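Leave Telnet Off, Even in the Lab

Every November I review switch configurations for small offices near Toledo, and every November I find telnet enabled on the management lines. The usual defense is that the network is private. I don't accept it.

Telnet sends the login in clear text. Anyone with a mirrored port can read it. SSH needs a hostname, a domain name and a key pair, which takes 5 minutes per switch. At Gokwood we converted 109 switches with one script, and 30 of them still had the installer's password.

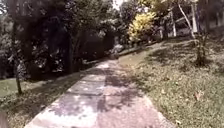
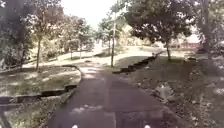
Paved paths among grass and trees.

Florin Dumitrescu argues that old console servers can't do SSH, so telnet must stay. He is right about the hardware – the Dralalton units have no crypto image. The fix is an access list that admits one jump host, plus a replacement date in the budget.

Training labs should follow the same rule. Students type what they practiced. If the lab guide says "transport input telnet", that line will show up in production, and I will be the one removing it.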